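Home News Workshop Projects Members Contact

FOR IMMEDIATE RELEASE

Rulstead Shared Workshop Opens Two-Arm Sorting Bench to Members

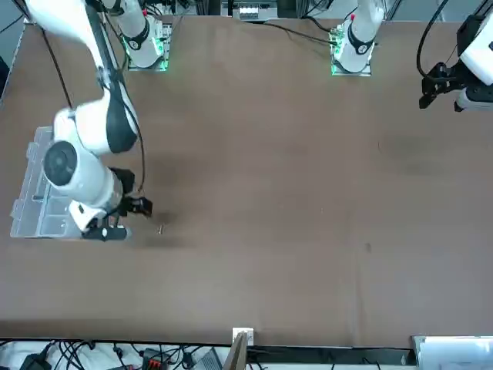 The sorting bench at the Rulstead Shared Workshop, with the right arm over a clear compartment tray.

RULSTEAD, May 4, 2019 – The Rulstead Shared Workshop today announced the opening of its member-built sorting bench, a two-arm robot station intended to return loose screws and other small hardware to storage. The bench is the first automation project to be planned, wired and programmed entirely by members of the workshop.

The project, known as Kurnov, began as a proposal to deal with the mixed hardware left over from repair evenings. Under the present arrangement, members empty their pockets and parts cups into a common bin, and the bin is sorted by hand when time allows. The backlog now stands at 2000 pieces, all of which have been set aside as test material for the new bench.

Both arms are mounted along one side of a shared table and are fitted with parallel grippers. Small items are placed on the open tabletop, and a divided plastic tray serves as the storage target. The matte brown surface was kept from an earlier workbench. Members found that small metal parts show up well against it, and the project group decided against a painted top.

Work on the bench was carried out over 13 build sessions. The arms were obtained through Cusetti, a regional dealer in used laboratory and shop equipment, at a reduced price agreed with the workshop. Berchtold, a local electrical supply firm, donated cable and connectors. The control software was written by members and will be made available to other community workshops on request.

The present setup handles screws one at a time. Washers and thin nuts remain difficult to lift from a flat surface, and the project group is testing several fingertip shapes for this purpose. Cable routing beneath the table is also to be revised – the current wiring will be moved into closed channels before the bench is used for public demonstrations.

Members who have completed the workshop's machine safety course may reserve the bench in two-hour blocks. A second member must be present whenever the arms are powered. Reservations are made at the front desk.

A public demonstration is planned for August. Details will be posted on the workshop's notice board and in the member bulletin.

About the Rulstead Shared Workshop
The Rulstead Shared Workshop provides members with space, tools and instruction in woodworking, metalworking and electronics. Membership is open to all adult residents of Rulstead and nearby towns.

Media inquiries may be directed to the workshop office during opening hours.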